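Ramora Lane Community Garden
Minutes of the Summer Members' Meeting
Jul 5, 2020

Held on the lawn by the tool shed, chairs spread well apart. A quorum was present. The February minutes were read and approved with one fix: the plum tree is by the north gate, and the minutes had it by the south.

1. Welcome

The chair opened by saying the garden has never looked this good in early summer, and there was plenty of agreement! The pole beans are over the top of their strings, the peas went on far longer than anyone hoped, and the bed of zinnias along the fence is already stopping people on the sidewalk. New members were welcomed and told where the good trowels are kept.

2. Money

The balance stands at $3189, which is very healthy for this point in the year. The largest bill since February was $229 for hoses and two brass splitters. Plot fees are all in except for one half plot, and the holder has promised a check. The report was accepted.

3. Water

The new splitters are a big hit. People on the east side can now water without waiting for the west side to finish, and the tomatoes there show it. There is still a slow drip at the spigot near the compost. A member offered to bring a washer and a wrench and was thanked warmly.

Watering hours were discussed at some length. Several people like to come after supper, and others worry about mildew on the squash. It was agreed to ask everyone to water at the base of the plant whatever the hour, and to leave the hours as they are. Carried, with one opposed.

4. Kushwaha beds

These are the raised beds at the corner nearest the bus stop, open to anybody passing by. They have been a delight! Chard, parsley and green onions are being picked almost as fast as they grow. Suggestions for fall planting were kale, spinach, more parsley (lots more parsley) and a row of radishes for impatient children. Moved and seconded that the garden buy seed for all of these. Carried.

Somebody asked whether the sign could be repainted, as the word "free" has faded and people are shy about picking. Agreed. The paint left over from the gate will do.

5. Children's table

The children's table will come back for harvest day, with seed planting, leaf rubbings and a guessing jar. Each child will get a cup for sowing a bean to take home. Members with clean cups to spare, any color or size, should leave them on the shelf in the shed.

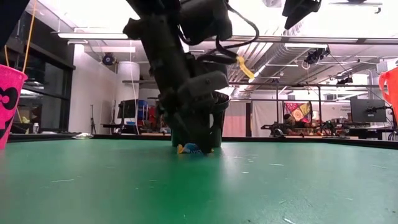
Green cup and a small yellow and blue toy on the tabletop.

Small toys for prizes are welcome too, as long as they are too big to swallow. It was asked that no seed packets go out as prizes this year, as the little ones open them on the path and we are still pulling up last summer's borage.

6. Harvest day

Great excitement on this one. Seven plots have offered to be open for visitors, including the two with the enormous artichokes. The Zirar Bakery has agreed to give bread again, and we will slice our own tomatoes to go with it. The Zutov Street band would like to play if they can set up in the shade. Everyone was in favor of the band, and the vote took no time at all.

There was a longer talk about food. With things as they are this year, the shared salad table will be dropped and each plot will pack its own plates. Sweets should be wrapped. Corn will be boiled on site if we can borrow the big pot again, and butter will be handed out in portions.

The squash contest will go ahead with four classes: heaviest, longest, prettiest and oddest. A motion to let zucchini into the "longest" class was debated cheerfully and passed.

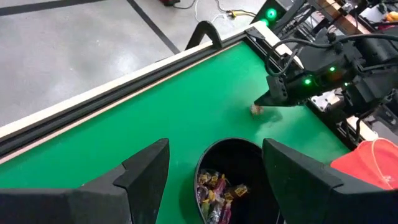

7. Compost

The middle bin is ready and it is wonderful stuff, dark and crumbly all the way down. Two buckets per plot, please, until everyone has had a turn. The left bin is for new material only. Please chop corn stalks and keep out bread, meat and anything from the bindweed patch.

8. Other business

A pair of wrens is nesting in the old watering can on the shed wall. Please leave the can where it is.

The lost straw hat is still hanging on the gate.

A member has extra basil seedlings and will leave them by the bench, first come, first served.

The meeting closed in time for evening watering. The next meeting will be set once the harvest day date is settled with the band.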